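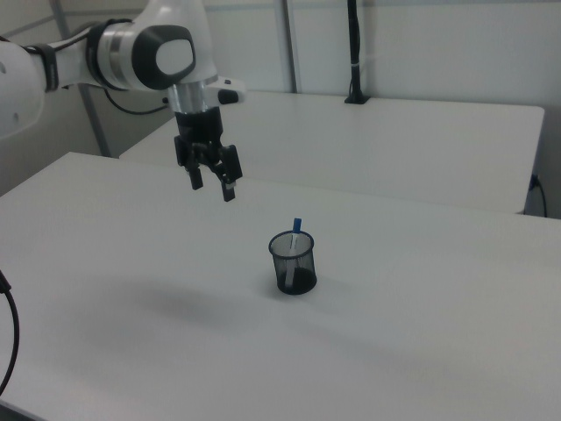
13th December
By the Home Desk editor

I have a soft spot for people who care too much about pen holders, so when the woman who runs Stolell, a small desk-goods shop in Drirncombe, offered me an hour and a pot of tea, I was on the next bus.

She doesn't look up when I come in. She's pulling pens out of a drawer and scribbling on the back of an envelope with each one. "Dead," she says. "Dead. This one's fine. Dead."

Her rule is five pens. Five! I own more than that in my coat. "You use two," she tells me, "and the rest are there so you don't panic." When she cleared out the old Grestside office in July, she kept a tally of every pen and pencil in the building and got to 573. I asked how many still wrote. "I didn't have the heart to finish that part."

What she likes for holding them is the plain wire-mesh cup, preferably a small black one, on a white table with as little around it as you can stand. "A big cup is an invitation," she says. "You get scissors in there, then a ruler, then a takeout fork." Mesh also lets the dust fall through — well, most of it. She rinses hers under the tap and leaves it upside down on a dish towel overnight.

I wondered about the fancy stuff, the trays and the little drawers with the felt bottoms. She sells those too, including a line called Ra that I've been eyeing for a while, and she tried to talk me out of it. "Live with the cup for a month first. Put it where your hand goes, a bit to the right if you're right-handed. Then come and see me."

And before you put anything back in it? "Wipe the table. All of it, into the corners."

I bought the cup. My desk at home still has a lamp, two mugs and a stapler on it, but I'm down to nine pens and I've hidden the fork.

Last updated 4:15 p.m.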